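十一月，周日，下午开始，晚上补完

接着上次没写完的地方。

先把结论放前面，省得以后翻本子的人（主要是我自己）再读一遍废话：双臂能动，夹爪能合，白线能碰到。至于“能自己插线”，我不认。Natanael 在群里说差不多成了，我看了他说的那几段日志，只能说手臂到过插座附近，夹爪合过。到过附近和插上是两码事，日志里没有任何一栏能区分这两件事。

今天三个人在：我，Natanael，晚饭后 Drita 过来待了一会儿。Alper 说来，没来，他要带的那卷屏蔽线也就没有。

一、供电

Costo 的电源昨晚又把右臂掉了一次。Natanael 的说法是电源功率不够，换大的。我不太信。功率不够的话，应该在两条臂同时抬起的时候掉，可它偏偏在夹爪慢慢合拢时掉，那会儿几乎没什么负载。我把接线端子一个个拽了一遍，右臂底座那颗负极压线螺丝明显是松的，手一拨线鼻子就转。拧紧以后连着抬放了一下午，没再掉过。

没再掉过也不等于找到了。昨天白天它同样一下午没掉。先记“疑似松动”，不记“已解决”。以后谁在本子上写“已解决”，请同时写明怎么再现的，再现不出来就别写解决。

大电源先不买。Volkan 管采购，我给他留了纸条，让他把 Costo 那张单子压一压。端子倒是该整批换成带弹片的，Yalçınkaya 的柜台上就有，不贵。

二、夹爪零位

夹爪的闭合位置一直在漂。上次标定时写进配置的是 1625，今天断电重启以后，读数一样，手指之间却透光。也就是说编码器觉得自己在原地，爪尖不在。

想到的原因，按我相信的程度排：

联轴器打滑。顶丝我拧过，但没上胶，平面也没磨。
打印件变形。左右两个爪是不同批次打的，材料一样，填充率谁也不记得了。
软件里有人改过偏移。Natanael 说没改。提交记录里也确实没有，不过上周有一阵子大家都直接在机器上改文件，提交记录说明不了什么。

处理：顶丝拆下来，轴上锉了一个小平面，涂低强度螺纹胶，重新对零。对零的时候用塞尺，不要再用名片了，名片会压扁。对完在联轴器和轴上横着画了一道漆线，下次漂了先看漆线断没断。漆线断了就是机械，没断再去吵软件。

漆线是 Drita 的主意，这一条我没意见。

三、任务盒摆放

盒子今天斜着放。之前一直正着放，左臂够旋钮时肘部会顶到自己的限位，斜过来以后顺多了。副作用是以前录的所有点位全部作废。Natanael 觉得可以做一个旋转变换把旧点位转过来用。数学上当然可以，前提是旧点位录的时候盒子确实是正的。我问他有没有量过，他说“看着是正的”。所以不转，重录。

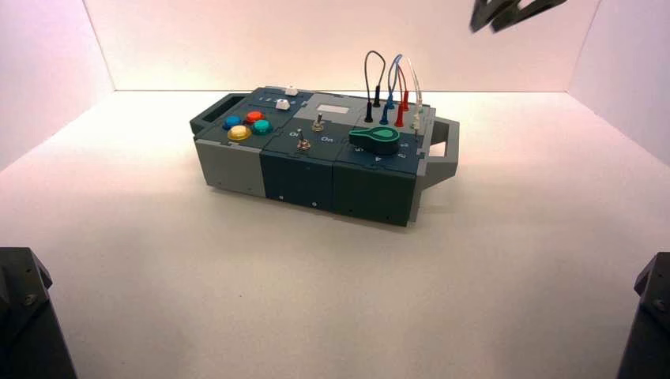
斜放位置，头部相机。四根线都插在盒上。

重录之前先把参照定下来。以前我们说“左边那个开关”“前面那个孔”，盒子一转，左右前后全乱，Drita 和我为了“前面”指哪边对不上话，浪费了不少时间。以后一律用颜色和字来叫：蓝钮、红橙钮、青绿钮、黄钮；黑线、蓝线、红线、白线；旋钮按数字报位置。拨动开关按旁边印的 On、Off 说拨向哪边，不许说“往上拨”。滑块暂时没有好叫法，先叫靠钮的和离钮远的，谁想到更好的再改。

按钮估计最省事，圆的，帽子矮，爪尖闭合往下压就行。两个滑块我没把握，帽子小，侧面还带斜度，爪子夹上去容易往上滑脱。先不碰。

盒子那个小显示窗，今天没指望它。Natanael 想拿它当反馈，插对了就显示点什么，再让 Jasel 去读。头部相机里看过去那一块就是一片淡米色，什么字都没有。是没通电、没程序还是角度问题，没查。在查清楚之前，任何脚本里出现“读取显示窗”这一步的，我都会删掉。

另外关于旋钮：数字相对头部相机是转过来的，人看着没问题，要让程序认字就先得把画面转正。Natanael 说识别模型自己能处理旋转。可能吧。拿证据来。

四、延迟

这一节比较烦。

Setuvgate 负责把头部和腕部的画面转给控制端，说明里写的是“实时”。我从来不信说明里的这两个字，今天拿秒表程序对着腕部相机测：屏幕上显示时间，相机拍屏幕，控制端再把收到的画面和当前时间并排存下来。最坏的一次超过 758 毫秒。平均值好看很多，Natanael 立刻说那就用平均值。

平均值对插线没有用。插头碰到孔沿的那一下，画面如果正好卡住，手臂会照着旧画面继续往下压，压弯的是插头。平时快不快我不关心，我关心它最慢的时候手臂在干什么。

试过的办法：
降低分辨率，尖峰还在。
关掉录像，尖峰少了，没消失。
换网线，没区别。换回来了，那根线是木工区的。
把头部相机单独挪到另一个口上，尖峰明显变少。

最后这一条有点意思，像是两个相机在抢同一个总线。但我只试了一轮，中间还重启过一次控制端，两个变量一起动，不算数。下次单独做，谁做谁记，只动一样东西。

在这之前加一条硬限制：控制端收到的画面如果太旧，手臂原地停。阈值 Natanael 来定，定完我来挑刺。他嫌这样会一顿一顿的，很难看。难看就难看。

五、白线

选白线先做，理由是它在最边上，旁边没有东西挡着爪子。这个理由现在看也只对了一半，从腕部看过去，麻烦根本不在旁边有没有东西。
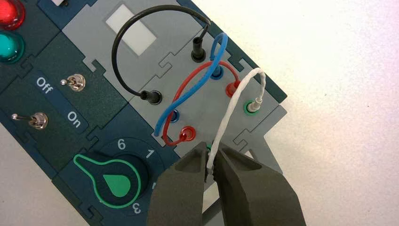
插拔判定目前的写法是：夹爪合拢、腕部到达目标高度、夹爪张开、退回，全走完就记一次成功。我第一次读到这段代码的时候以为后面还有，往下翻，没有了。按这个写法，爪子里什么都不夹，空走一遍也是成功。日志里一共 154 次尝试，其中标成功的我一概按“未知”处理。腕部相机本来应该能补上这个缺口，可看看它给的画面：白线一头的金属插头坐在绿圈的插座里，看得很清楚，偏偏要判定的是另一头，线绕下来以后就没进两个爪子中间去了，旁边那个绿色插座也只露出一点。两爪差不多合上了，中间剩一条窄缝，到底是夹住了线，还是只把线卡在中间，我盯着看了半天也说不准。人都说不准，拿这种画面去训练一个判断成功与否的模型，我看不出它能学到什么。

Natanael 反驳说可以看线的弧度，插上了弧度就固定。我不同意。线本身是一股一股编起来的，这种线有自己的脾气，拧着放和顺着放弧度就不一样，跟插没插上没有必然关系。再说红线和蓝线在模块中间绕在一起，碰一根另一根也会动，弧度里混着邻居的动静。白线还算躲得远，轮到红蓝的时候这个办法更没戏。

Drita 听我们吵完，问了一句为什么不直接量通断。插头是金属的，插座背后反正要走线，插到位就导通，拉一根线到单片机上读电平。我和 Natanael 都没话说。我唯一的保留是接触瞬间会抖，读到一次高电平不能算，要稳住一段时间才算。还有，导通只能说明碰到了，插到一半说不定也导通。所以再加一道：松爪以后轻轻往外带一下，带完还导通才记成功。

盒子是 Hülya 借给我们的，背面能不能拆、能不能焊，要先问她。没问之前不许动螺丝。正面中间那块深蓝板下沿有两颗浅色小螺丝，Natanael 已经拿着螺丝刀在看了，我让他放下了。

六、相机位置

既然爪子挡视线，就有人提议把腕部相机抬高、往外挪。我做了个临时支架试了试，纸板加扎带。抬高之后爪尖两侧都露出来了，但是支架一晃画面就跟着晃，手臂停下来画面还要抖一会儿。换成铝板应该会好，重量又上去了，又回到供电那一节。

另一个办法是把爪尖削窄。现在这对爪子太敦实，当初是照着抓木块设计的，抓线根本用不着这么厚。右边那片还比左边宽，我一直以为是故意的，今天问 Natanael，他以为是我故意的。图纸在 Jasel 的共享目录里，文件名是“最终版”，旁边还有一个“最终版改”，两个尺寸不一样，哪个是装在机器上的得拿卡尺去对。

我倾向于先改爪子，支架以后再说。改爪子便宜，打坏了重打。内侧加一道浅槽，让线自己落进去。槽深先取 2 毫米，太浅挡不住，太深合不拢。这个数没有任何计算依据，是拿手捏着线比出来的，所以别往正式文档里抄。

七、跟 Natanael 的分歧，照实记

他想赶在下次开放日之前让手臂当众插一次线，插上了就算成。我的意思是开放日可以演示按按钮，或者拨拨动开关，这两样看得见结果，观众也看得懂，出了错最多是没按到。插线要等通断检测装好。

他说我什么都不信。这话不公平，我信漆线。

折中：开放日之前通断检测装得上，就演插线，装不上就演按钮。装没装上以我和 Drita 两个人都签字为准。

八、下次要做

问 Hülya：盒子背面能否拆，能否引线，谁赔。
端子换弹片式的，先换右臂。换之前拍照。
漆线检查，开机前看一眼，结果写在本页边上。
总线测试，只挪头部相机，其他什么都不动，不重启。
画面过旧即停，Natanael 写，我测。
卡尺对爪子图纸，对完把错的那份删掉，不要改名叫“旧版”继续留着。
新爪打印，加槽，左右同宽，同一批料，填充率写在盘上。
旧点位文件移走。不用删，但别放在启动时会自动加载的目录里。上回左臂突然往墙那边甩，八成就是这个，没证实。
Alper 的屏蔽线。再问一次。

收工前把两条臂都退到停放位，夹爪张开，总闸拉下。盒子没动，四个角贴了美纹纸做记号，打扫的人请绕着擦。

补记，晚上：Drita 走之前用手把白线拔下来又插回去，来回试了几次，说到底的时候手感有个很轻的顿挫。我也试了，有时候摸得到，有时候摸不到。如果真有这个顿挫，电机电流上或许能看见。先画个问号，等爪子换完再看。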